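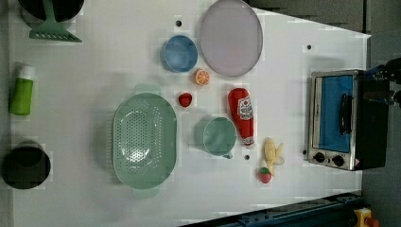 A colander, a bowl, a plate and other toy kitchen things on a white table.

# How is a song recorded?

When you listen to a song, you hear everything at once. The drums, the guitar, the piano and the singer all seem to be playing in the same room at the same time. Sometimes they were. Very often they weren't, and the drummer had gone home before the singer arrived.

We'll follow one song by a band called Zinby. They recorded it at a small studio called Moketari.

## What is a track?

The word "track" has 2 meanings, which can be confusing. People say "track" when they mean a song on an album. In a studio, a track is one single recording of one thing, such as a bass guitar or one person's voice.

A finished song is made from lots of these tracks played together. It is a bit like tracing paper. If you draw a tree on one sheet, a house on another and a dog on a third, you can lay them on top of each other and see one drawing. You can also take the dog away and do it again without spoiling the house.

## First, the click

If people record at different times, they need a way to stay together. They use a click track. It is a plain ticking sound that plays in the musicians' headphones at a steady speed. You don't hear it in the finished song, as it is switched off at the end.

Some musicians don't like playing to a click. Songs can speed up a little when they get exciting, and a click won't allow that. Zinby used one for their song but turned it off for the slow ending.

## Next, the drums

Drums are often recorded first, so that everybody else has something to play along to. One drum kit can need a lot of microphones. There may be one close to each drum, and a pair hanging overhead to pick up the cymbals.

The drummer plays with headphones on. While this happens, the singer may sing along quietly in another room so that the drummer knows where they are in the song. This is called a guide vocal. It doesn't matter if it has mistakes in it, as it will be replaced later.

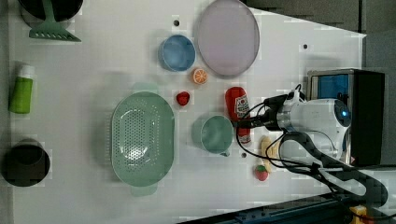 After the drums come the bass guitar and then the other instruments. Each player listens to what has been recorded already and adds their own part. Adding a new part on top of old ones is called overdubbing. One person can overdub several parts, so a band with one guitarist can sound as if it has three.

## Then, the singing

Singers usually stand in a room with soft walls. Foam, thick curtains or panels filled with wool soak up the sound, so there is very little echo. In front of the microphone there is often a thin round screen called a pop shield. If you put your hand in front of your mouth and say "purple pepper", you will feel small puffs of air. Those puffs make a thump in a microphone, and the screen breaks them up.

Each try at singing a part is called a take. A singer may do many takes, and the best lines from each can be joined together. Zinby's singer did one tricky bit, which lasts only 30 seconds, over and over again until late in the evening. By the time the whole album was finished there were 517 takes saved on the studio's computer. Most of them will never be heard.

## What is mixing?

Now there are lots of tracks, and they have to be balanced. This job is called mixing. The person who does it decides how loud each track should be. If the guitar is too loud, you can't hear the words. If the voice is too loud, it sounds as though the band is playing next door.

Mixing is also when the sounds are placed to the left or right. Listen to a song on headphones and you may notice a shaker in one ear and a piano in the other.

Echo can be added too. Remember that the singer was in a room with hardly any. A computer can make the voice sound as if it is in a church, a tunnel or a concert hall. For this song the band wanted the sound of the hall in Grajales, which has 200 seats and a wooden stage, so they chose a setting that came close to it.

## And mastering?

Mastering is the last step in making the sound. Somebody with fresh ears, who often hasn't heard the songs before, checks that they sound right on big speakers, small speakers and headphones. They also make sure that one song isn't much louder than the next. Zinby sent their songs to a mastering studio called Skostden in June.

## Try it yourself

You need two devices that can record sound. Ask a grown-up before you borrow theirs.

1. Record yourself clapping a steady beat on the first device.
2. Play it back and record yourself humming along to it on the second device.
3. Listen to the second recording. You should hear the clapping and the humming together.

If the clapping is too quiet, move the first device closer and do it again.

## Words to know

**Click track:** a steady tick that keeps players in time.

**Overdub:** a new part added to an earlier recording.

**Take:** one try at recording a part.

**Mixing:** balancing all the tracks.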